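Okay, pantry soup week has begun and I am far too excited about it. A thread!

1/ The rule in our house: every Monday in February, dinner comes out of the cupboard. No shop run on the way home. I look forward to it all summer — weird flex, I know.

2/ Start with an onion and whatever fat you like. Go slow! I give it 29 minutes on low and the colour is gorgeous by the end. Garlic goes in for the last 2.

3/ Then tins. Beans, tomatoes, corn, lentils, they're all welcome. My favourite combo so far is white beans with the smoked paprika from Haslinger, the little deli on Floten Street (go say hi, they're lovely).
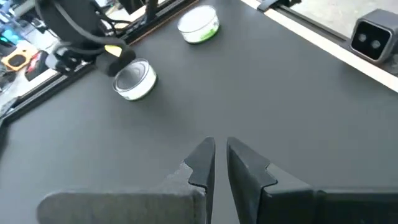

Last edited Monday, 7:40 pm

4/ Don't tip the bean liquid down the sink!! It thickens the pot and tastes great. Rinse the corn though, it can go a bit sweet.

5/ Stock: 3 cups, plus 100 grams of any small pasta. Broken spaghetti counts. Grey-looking lentils also count, they taste better than they look.

6/ Finish with lemon or a splash of vinegar — more than you think. Then toast, heaps of butter.

7/ Chickpea version tomorrow, I've got big plans for it. Tell me what's at the back of your cupboard!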